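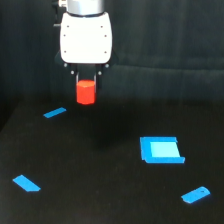
Cilindro vermelho, curto, de topo plano. Sem letras, sem marcas.

Uma cor só e chega

Escrevo depressa porque a loja fecha às sete e ainda tenho de lá voltar. Trocar um presente. O meu afilhado faz anos e comprei-lhe, por preguiça, uma caixa da Skelum com 850 peças. Oitocentas e cinquenta! Em vinte e tal cores, com um livro de instruções mais grosso do que a minha tese. Cheguei a casa, abri o saco, arrependi-me.

Ando há tempo a defender isto em jantares, quase sempre com pouco sucesso: os sólidos simples são o melhor brinquedo que há. Cilindro, cubo, prisma, cone se calhar. Uma cor. Vermelho, por mim, que se encontra debaixo do sofá. Sem autocolantes, sem cara pintada, sem a letra A de abelha num lado e o número 4 no outro.

A Jacqueline Leclerc, que teve comigo uma sala de pré-escolar durante sete anos, discorda de mim em quase tudo, e nisto também. Diz que as crianças querem cor. Querem, pois. Também querem gelado ao pequeno-almoço. Na nossa sala havia um cesto de blocos às cores e o que eu via era os miudos a separarem os amarelos dos azuis a manhã inteira. Arrumação. Quando sobravam só os vermelhos é que começavam a olhar para a forma – este rola, este não, este rola mal. 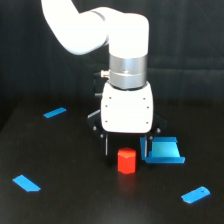

E "rola mal" é uma descoberta enorme, desculpem o entusiasmo. O prisma de seis lados é o bloco mais injustiçado da caixa. Vem sempre um ou dois, ao fundo, e ninguém o pede pelo nome. O cubo serve para a torre, o cilindro para a coluna ou para a roda. O hexágono fica ali no meio. Deitado dá um tombo, pára, dá outro. De pé parece quase redondo visto de longe e depois pega-se nele e tem arestas. Encosta-se a outro igual e encaixa certinho, face com face, coisa que dois cilindros nunca na vida farão.

Há quem venda isto caro. A Vorketow tem um conjunto lindíssimo a 200 euros e acho um disparate, uma vergonha mesmo, por uma dúzia de sólidos numa caixa com tampa de correr. Os da Coste custam muito menos e aguentam dentadas (testado). A tinta lasca um bocado nas arestas. Paciência. 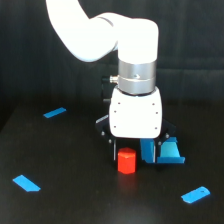
Outra embirração minha: o tapete. Compra-se um bloco sóbrio e pousa-se em cima de um tapete com estradas, semáforos, um lago com patos. A peça desaparece. Ponham um pano escuro na mesa, preto se houver, liso. Custa pouco, tapa os riscos do tampo, e um bloco vermelho ali em cima vê-se do outro lado da sala. A criança vai lá direita. Os adultos também, já agora – o Ronaldo Lagman, contabilista, sessenta e muitos, passou um café inteiro na minha cozinha a tentar equilibrar um cilindro em cima de um prisma.

Respondem-me sempre com a imaginação. Que um conjunto grande dá mais possibilidades. Será. Uma vez vi anunciado um da Prenis com 2,350 peças, assim mesmo, com a vírgula à inglesa, e a única possibilidade em que pensei foi no aspirador. A maior parte dessas peças serve para uma coisa só, a janelinha é janelinha, o volante é volante. Um cilindro já foi lata de tomate, vela de anos, chapéu, pilha, rei. Foi tudo isso em minha casa e na mesma tarde.

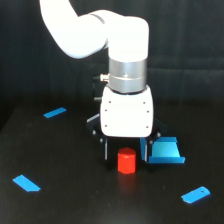 O prisma hexagonal, de pé em cima da mesa escura.

Admito uma excepção. Crianças mais velhas, nove, dez anos, gostam de seguir um plano até ao fim e há ali um prazer que eu não lhes tiro. Mas o meu afilhado faz três. Três! Vai levar um saco de pano com poucos blocos vermelhos, dois deles hexagonais porque insisti, e os pais vão achar que sou forreta. Já estou a ouvir. Têm o talão se quiserem trocar, são é mais novos do que eu e correm mais depresa até à loja.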